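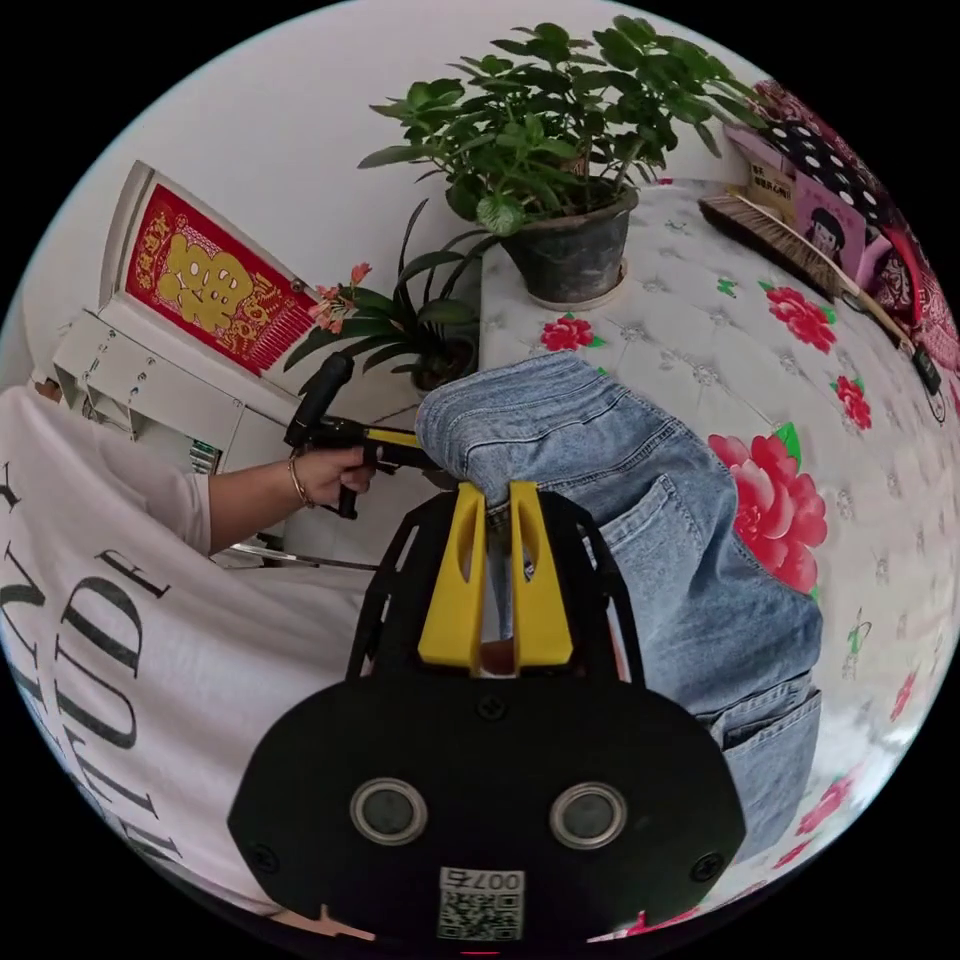
How should jeans be folded before they go into a collection sack? Lay them flat, put one leg over the other, turn the hems up towards the waistband and fold once more, leaving the pockets empty and the zip closed.

The guidance comes from Clestow, the household textile reuse service, which has revised its packing instructions ahead of the October collection round. The new sheet deals mainly with denim, the heaviest material the service handles. It applies to all households in the Redon and Ogola collection areas.

Under the previous instructions, garments could be rolled or folded. Rolled jeans will still be accepted, but they will go to a separate bench for opening and checking. Folded pairs can be checked at the waistband and hem without being opened out fully, according to the service.

Clestow received 3,553 pairs of jeans in its last collection year. Of these, 2,000 were passed for resale as trousers. The remainder went to repair, to cutting for patches or to fibre recovery. The sorting sheet has 13 grounds for rejection, among them broken zips, oil stains and worn inside leg seams.

"A bed is the right height and the right width for this job," said Anahera Ngata, who wrote the revised sheet. "Spread the jeans out first and look along both legs. Faults at the knee and the inside seam are easy to miss once the garment has been folded."

Turned-up hems may be left as they are, provided both legs match. Households should not iron creases into the denim or pin the legs together. Belts, key rings and detachable braces should be removed and placed in the small items bag.

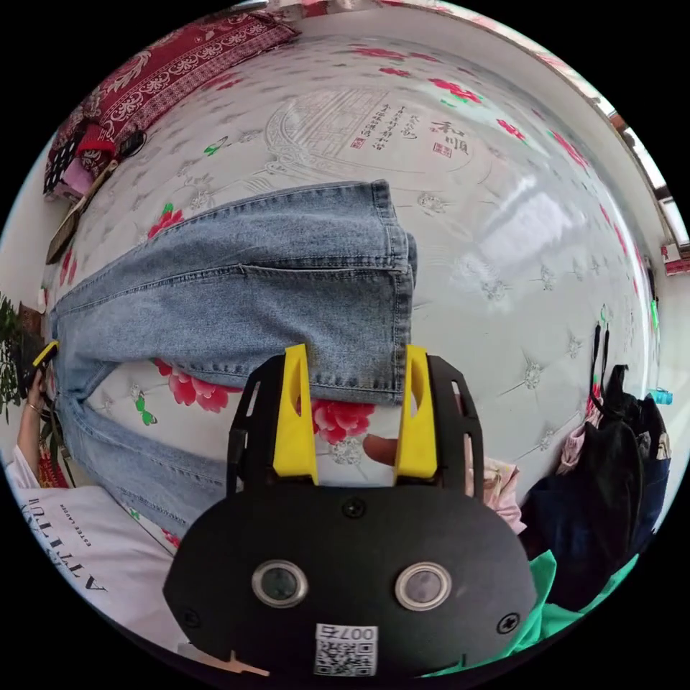
Light blue jeans laid flat on a floral mattress cover, hems folded up.

Sacks should hold denim only and should close without force. Mixed sacks will be weighed at the general textile rate. Bedding remains outside the scheme, including quilted covers and mattress protectors, and is taken at the Oltico depot instead.

Smaranda Husar, who manages sorting at Redon, said the benches would work to the new sheet from the start of the round. Two pairs may be stacked and tied with cotton tape where a household has several of the same size. Plastic ties will be cut off and discarded.

Printed copies of the sheet are available at the Oltico depot counter.

Last updated: October, 2 pm

Search news and notices Enter keyword Go

Contact the news desk | Copyright Clestow | Back to top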